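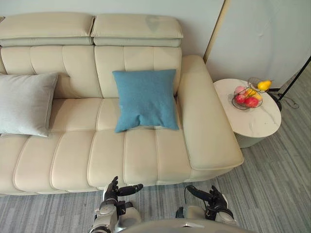
Breltov opens second home-task recording site, starts Trornero collection

FOR IMMEDIATE RELEASE - Mon 22 June

Breltov today opened its second recording site for household robot tasks and started work on Trornero, a collection of teleoperated examples made in furnished rooms. Living room first. Kitchen and hallway to follow, bedroom if the schedule holds.

The new site is run together with Yazıcı, which fitted out the rooms and will keep them stocked. Operators drive a two-handed humanoid through everyday chores - straightening cushions, clearing a side table, putting fruit back in a basket, picking up what fell between the seats. Head camera, joint positions and hand commands are all recorded together, one episode per attempt.

Trornero will hold 90 hours of usable episodes when the first part closes in October. Usable means watched by a second person and passed. Failed tries are kept too, in a separate folder and marked as such, and do not count toward the hours.

"We had plenty of tabletop data already. Blocks, cups, the same gray bench every day," said Gönül Avcı, head of data collection at Breltov. "Then you ask the policy to move a pillow on a couch and it has no idea how far it can lean in. Soft things, low seats, armrests in the way. So we went and got a couch."

Living room tasks come first because customers ask for them first, and becuase they are hard. A pillow gives when it is squeezed and hides the fingers from the head camera. A seat edge sits lower than a counter, so the operator has to plan the reach before starting. The living room list has 13 tasks, each with a written start state and a written end state. Between those two the operators are free to work as they like. Left hand, right hand, both.

Operators work in 30 minute blocks and then swap out. Breltov tried longer ones at the first site and the episodes got sloppy toward the end - late grasps, hands parked too close to the furniture, that sort of thing. Shorter blocks mean more setup time. The team decided to live with it.

"My first week I was fighting the thumbs," said Yareli Cervantes, lead operator. "You want to grab a pillow the way you do at home, without looking. With the headset on you have to look. Now I go for the corner, pinch, lift, wait for it to stop swinging, then set it down. New people get told to wait. They don't, the first day."

The rooms get changed on purpose. Pillows swapped or moved, fruit put in a different order, side table shifted to the other end, lamps on and off. After every 10 accepted episodes of a task the room crew resets the layout from a printed card, and the card number goes into the episode record. Anyone training on the data can hold out whole layouts for testing and does not have to guess which ones look alike.

Review is done in Plirodeck, Breltov's in-house viewer. Reviewers scrub through the head video next to the hand traces and mark where the task starts, where contact happens and where it ends. They also write one plain sentence on what was done. No templates for the sentence. Earlier collections used a fixed list of phrases and the models trained on them got confused by anyone who talked differently.

"The sentence is the part everybody wants to skip," said Muammer Kahraman, who leads review. "Someone writes 'moved cushion' and that's it. Moved it where? From what side? We send those back. I've sent back my own."

Erdal Kozan, who manages the rooms for Yazıcı, said the furniture was picked to be ordinary. "Things people sit on. Some of it shiny, some of it woven, some of it heavier than it looks. We replace a piece when it wears out and we log the date, so the change shows up in the records."

Safety rules are the same as at the first site. A second person stands at the stop button whenever the arms are powered. No one else on the floor during an episode. Hand speed is capped near the furniture and the cap is stored with the data, as it changes how the motions look.

First training runs on Trornero are planned for after the living room set closes. Breltov is not giving success rates at this point and will publish them along with the test layouts. "We'd like outside groups to run the held-out rooms themselves," said Oddur Toft, research lead. "Our own numbers on our own couch are only worth so much."

Access: research groups can ask for an early sample, living room only, head video and hand traces included. Requests should say what the data is for and who will handle it. Commercial requests go through the same form but are answered seperately. Please allow time for a reply, the team is small and most of it is in the rooms during the day.

Operator openings: the site is hiring for day and evening shifts. Experience with teleoperation is welcome, not required. Training is paid. Applicants should be fine with wearing a headset and with doing the same chore many times over.

Press visits: weekday mornings by appointment, between recording blocks. Still photos OK, video by agreement. Closed shoes please.

About Breltov
Breltov builds data and control software for two-handed robots working in homes. Trornero is its first collection recorded entirely in furnished rooms.

Press contact: Breltov press desk, attn. Gönül Avcı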